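2019-04-15

Stayed up far too late reading about the Drolholm business, so I'm writing this with a very strong tea. Shona Drummond has pulled out of the second series! She'd already filmed 14 days of it, and now she's handing her whole fee to a housing charity because of what came out about the producer. Fiona Cairns rang me before breakfast to talk it over (she's loved Shona ever since Farska, the one with the lighthouse) and we went round and round. Fiona reckons she should have left in May last year, when the first stories were going about. I'm softer on it. You sign a contract, you've got people relying on you, and Gillespie Niven is still in it and hasn't said a word — why is no one cross with him?
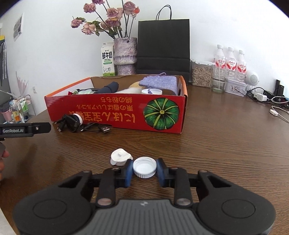 Anyway, Fiona wants to watch Farska again tonight and I said yes, even though it's 52 minutes an episode and I can never stop at one. I must ring Nithin back first, he's got my box set.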